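Automation at the Lenia Counter: Notes After the First Months

The ordering and brewing equipment at our Lenia location entered regular service in April. As I was responsible for preparing the staff for the change, I have been asked several times how it has gone, and I would like to set down my own view.

The system, which we know internally as Clisby, receives the order, grinds, doses and steams. It prepared 1,950 drinks in its first full month. Of these, 677 were ordered before nine in the morning, the period in which employees used to report the most strain. No position was removed. Two people on each shift now divide their time between the counter and the stockroom, and the written job descriptions were changed to match.

The change in the work itself is harder to record. Employees who had taken pride in their milk now spend much of the morning checking lids, matching cups to orders and setting out straws and napkins. Several have told me that the day is easier on the wrists and longer on the clock. Training at our Drusau site has been extended for this reason – it now covers cleaning cycles and fault codes, and every employee may ask to rotate.

The last step remains with the staff, and management has no plan to alter it.

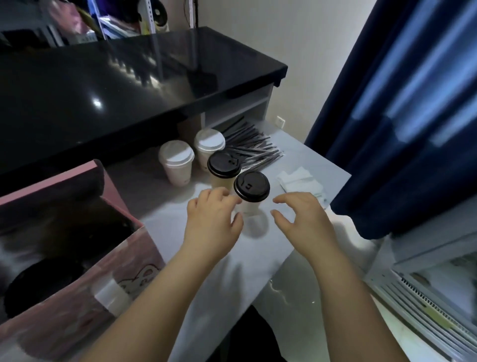 Dorian Deschamps wrote to me that he would accept the machine more readily if the people beside it could set its pace, and asked why the morning rate had been fixed without them. I consider the question a fair one. The rate will be reviewed with both shifts before the equipment is installed at Lefèvre.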